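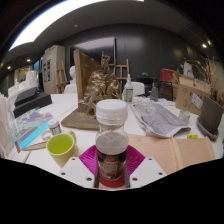 Does it matter what temperature you pitch the yeast at? It matters more than the recipe did in our batches, at least for the first two days.

3.2 Pitching temperature and the slow starts

I should say how we got into this. Syahrul Yeoh and I had been brewing the same pale ale at the Konel site in Nustutville since November, and the batches kept coming out different even though we were using one malt order and one set of hops. Some started bubbling overnight, others sat there doing nothing for a day and a half (which is a long time when you've got a logbook to fill in). So we went back through the old sheets and pulled every line that had both a pitching temperature and a first-bubble time. That gave us 1,390 entries, and after tossing the ones with missing units or handwriting neither of us could read, we had 1,039 left to work with.

Figure 4. Bottle held in the gripper.

The cool batches were the slow ones, no surprise there. What I didn't expect was how spread out they were. Warm pitches all took off within a few hours of each other, while the cool ones were all over the place, and the Rondonuwu fermenters were worse than the Drudach ones at every temperature we looked at. Syahrul thinks it's the shape of the cone. I think it's where the probe sits – on the Rondonuwu tanks it's high up on the wall, so early on you're reading the top of the wort and the yeast is down in something cooler. We argued about this for most of a week and ended up moving one probe to find out. The gap got smaller but it didn't go away, so maybe we're both a little bit right!

We also tried letting the yeast sit out and warm up before it went in. That helped the cool batches start sooner, but the tasting notes are thin and I wouldn't lean on them. Two people wrote "banana" and one wrote "fine," and that's the whole column for some days.

One more thing about the logs. Nearly 3,000 lines in the older sheets have a start time and no temperature at all, so they're left out of everything in this section. I still use them in 3.3, where all we need is how long each batch took to finish.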